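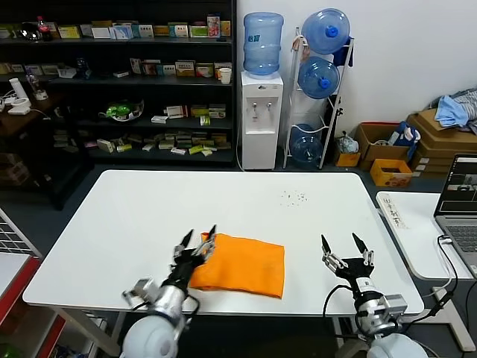
# Zur Ordnung im Materialraum: Tücher, Regal, Wasser

Der Materialraum in Witville ist in diesem Blog bereits mehrfach erwähnt worden, zuletzt im Zusammenhang mit der Frage der Heizung. Mehrere Leserinnen und Leser haben im Anschluss um eine Darstellung der laufenden Ordnung gebeten, insbesondere des Umgangs mit den Reinigungstüchern. Dieser Bitte wird nachfolgend entsprochen. Es handelt sich um meine persönliche Sicht. Die Hausordnung bleibt davon unberührt.

## Der Tisch

Der weiße Tisch ist die einzige gemeinsame Arbeitsfläche des Raumes. An ihm wird ausgepackt, sortiert, gefaltet und gelegentlich, entgegen der Absprache, auch gegessen. Die dunklen Krümel auf der rechten Seite der Platte sind hierfür kein Beweis, geben aber Anlass, an die Regelung zu erinnern: Speisen gehören in den Flur, Getränke sind zulässig.

Für die Platte ist ein eigenes Tuch vorgesehen. Es ist orange und wird nach Gebrauch gefaltet an der vorderen Tischkante abgelegt. Die Farbe wurde bewusst gewählt. Ein weißes Tuch auf einem weißen Tisch wird übersehen, und graue Tücher sind in der Vergangenheit wiederholt zum Bodenwischen verwendet und danach kommentarlos zurückgelegt worden. Seit der Umstellung auf Orange ist mir kein solcher Fall mehr bekannt geworden.

Zur Faltung ist anzumerken, dass sie zunächst umstritten war. Das Tuch wird einmal längs und einmal quer gelegt, die offenen Kanten zeigen nach innen. Man erhält vier nutzbare Lagen und kann während des Wischens auf eine saubere Seite wechseln. Frau Morelli bevorzugt eine Dreifachfaltung, die sie aus ihrer früheren Tätigkeit in der Hotellerie kennt und die zugegebenermaßen schöner aussieht. Für den täglichen Gebrauch habe ich mich dennoch für die einfachere Form entschieden. Wer die Dreifachfaltung beherrscht, darf sie anwenden.

Beim Wischen selbst gilt folgende Reihenfolge:

1. Lose Krümel werden mit der flachen Hand oder einem Stück Papier zur Kante geschoben und aufgefangen.
2. Das Tuch wird angefeuchtet und gut ausgewrungen.
3. Gewischt wird von hinten nach vorne, in geraden Bahnen.
4. Die Kanten kommen zuletzt.
5. Das Tuch wird ausgespült, getrocknet und wieder gefaltet.

Reinigungsmittel ist im Regelfall nicht erforderlich. Eine Flasche mit 300 Millilitern steht im Nebenraum und hat zuletzt von Februar bis Juli gereicht.

## Die Wäsche der Tücher

Gebrauchte Tücher wurden anfangs zu Hause gewaschen, überwiegend von mir. Inzwischen nimmt die Wäscherei Awad sie jeden Freitag gemeinsam mit der Arbeitskleidung entgegen. Die Rückgabe erfolgt zuverlässig, allerdings werden die Tücher dort gerollt und müssen nachträglich gefaltet werden. Eine Anfrage, ob sich dies ändern lasse, wurde freundlich verneint.

Weichspüler ist ausgeschlossen. Er vermindert die Saugfähigkeit und hinterlässt auf der Tischplatte Schlieren, die im Gegenlicht deutlich zu erkennen sind. Wer privat wäscht, möge dies bitte beachten.

Unbefriedigend ist derzeit die Ablage der Kleidung. Auf dem Stapel flachgelegter Kartons an der Seite hat sich ein Haufen in Blau und Grau gebildet. Als Zwischenlösung war das hinnehmbar. Kartons gehören jedoch ins Altpapier und Kleidung in einen Wäschesack, und solange beides aufeinander liegt, wird weder das eine noch das andere abgeholt. Ich werde in der kommenden Woche einen Sack aufhängen und bitte um Nutzung.

## Das Regal mit den Schachteln

Das hohe schwarze Regal stammt aus der Reihe Gravum und wurde gebraucht für 69 Euro erworben. Es ist für den Zweck gut geeignet. Die Böden sind ausreichend tief, um kleine Arzneischachteln in Reihen aufzustellen, und nicht so tief, dass die hinteren in Vergessenheit geraten.

Über die Anordnung der Schachteln ist viel gesprochen worden. Eine alphabetische Ordnung wurde erprobt und nach kurzer Zeit aufgegeben, da jede neue Schachtel ein Verschieben der gesamten Reihe nach sich zog. Eine Ordnung nach Farben - Weiß, Gelb, Grün, Rot - wirkt aus der Entfernung sehr ansprechend, hilft beim Suchen aber nur denjenigen, die sich an die Verpackung erinnern. Gegenwärtig wird nach Verwendung sortiert. Innerhalb einer Gruppe steht vorne, was zuerst abläuft.

Auf den oberen Böden funktioniert das zufriedenstellend. Der unterste einsehbare Boden hingegen ist ein bekanntes Problem. Flache Schachteln lassen sich schlecht hinstellen, werden daher hingelegt, und hingelegte Schachteln geraten durcheinander, sobald jemand eine davon herauszieht. Sie liegen nun verstreut übereinander. Vorgesehen sind schmale Trennstege, die ich aus Kartonresten zuschneiden möchte. Material dafür ist, wie oben erwähnt, vorhanden.

Ferner wird gebeten, Fremdgegenstände aus dem Regal zu entfernen. Dies betrifft den weißen Pappbecher auf dem zweiten Boden ebenso wie das grün-weiße Stück in der runden Schale auf dem dritten. Letzteres erinnert an ein Spielzeug. Sollte es vermisst werden, genügt eine kurze Nachricht über das Kontaktformular. Die Flasche mit dem roten Verschluss ganz oben darf bis auf Weiteres stehen bleiben.

## Die Wasserversorgung

Neben dem Regal steht der weiße Wasserspender mit zwei Hähnen und aufgesetztem blauen Behälter. Die Belieferung erfolgt durch die Firma Amside. Vor der Anschaffung wurde im Hause Wasser in kleinen Flaschen gekauft. Nach meiner Berechnung waren es im letzten Jahr dieser Praxis nahezu 2000 Stück, einschließlich derer, die halb voll auf Fensterbänken gefunden wurden.

Die Vorratsbehälter lagern im weißen Metallgestell unmittelbar daneben, je einer oben, in der Mitte und unten. Entnommen wird stets von oben, und die Lieferung füllt von unten nach. In der Praxis wird diese Regel selten eingehalten, da der mittlere Behälter am bequemsten zu greifen ist. Ein Nachteil ist daraus bislang nicht entstanden.

Für den Wechsel gilt: Der Hals des Behälters ist vor dem Aufsetzen abzuwischen. Hierfür ist ausschließlich ein blaues Tuch zu verwenden. Am Gestell hängt oben rechts eines. Das orange Tuch bleibt am Tisch. Ich weise auf diese Trennung mit Nachdruck hin, auch wenn sie im Einzelfall kleinlich erscheinen mag. Der Wechsel sollte zu zweit vorgenommen werden, sofern jemand in der Nähe ist. Frau Morelli wechselt allein und schneller als jeder andere im Haus, was ausdrücklich nicht zur Nachahmung empfohlen wird.

## Der Bereich an der rechten Wand

Der offene Karton mit der blauen Tasche und die kleine orange Schachtel davor auf dem Boden sind noch nicht zugeordnet. Gleiches gilt für den kleinen Plastikbeutel neben dem Gestell. Grundsätzlich soll auf dem Boden nichts stehen, was nicht dort hingehört, allein schon mit Rücksicht auf das Wischen. Wer etwas abstellt, möge einen Zettel mit Namen und Datum anbringen. Nicht gekennzeichnete Gegenstände werden nach Ablauf eines Monats in den Schrank im Flur umgelagert. Weggeworfen wird ohne Rücksprache nichts.

Der hölzerne Beistelltisch auf der anderen Seite ist von der Neuordnung ausgenommen. Die weiße Steckdosenleiste soll zugänglich bleiben, und die kleine Lampe leistet in den Abendstunden gute Dienste.

## Offene Punkte

- Wäschesack beschaffen und aufhängen
- Kartons zum Altpapier bringen, einige für die Trennstege zurücklegen
- Untersten einsehbaren Regalboden neu sortieren
- Zwei weitere orange Tücher bestellen, gleiche Größe
- Klärung der Besitzverhältnisse hinsichtlich der blauen Tasche

Über die Trennstege werde ich gesondert berichten, sobald sie eingebaut sind. Hinweise zur Haltbarkeit von Karton in Regalen dieser Art nehme ich in den Kommentaren gerne entgegen.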